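5.2 Unplanned Stops Near the Bin Walls

The second group of failures consists of protective stops that occurred while the arm was inside the bin. Of the 1877 grasp attempts in the September series, nearly 6 percent ended in such a stop. In each case the controller reported an external torque above the set limit, and the attempt was recorded as failed whether or not an object was held.

Stops were most frequent when the target lay close to a wall. The planner treats the gripper as a rigid body with a fixed outline and does not model the cable bundle, which changes shape as the wrist turns. At steep wrist angles the outer loop of the bundle can press against the housing and load the last joint. The torque monitor cannot tell this load apart from contact with the bin. Figure 2 shows the arm at work among objects of mixed shape and surface.
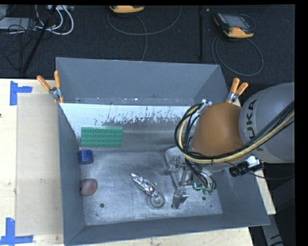
Figure 2. KUKA arm with gripper inside the metal bin. Objects include a green toy-brick plate and a crumpled silver item. The cable bundle loops past the orange-brown housing.

Logs were reviewed separately by Igwe and Wihongi, who assigned each stop to wall contact, object contact, or cable load. Disagreements were settled by Blomqvist. Cable load was the most common cause for targets at the left wall, where the wrist must turn furthest.

Raising the torque limit was considered and rejected, as the same limit protects persons who reach into the cell during object resets. The wrist range was instead reduced in the Ilano planner, and a clearance margin was added along the walls. This change leaves some corner positions out of reach. Attempts at those positions are reported as planning failures in Section 6.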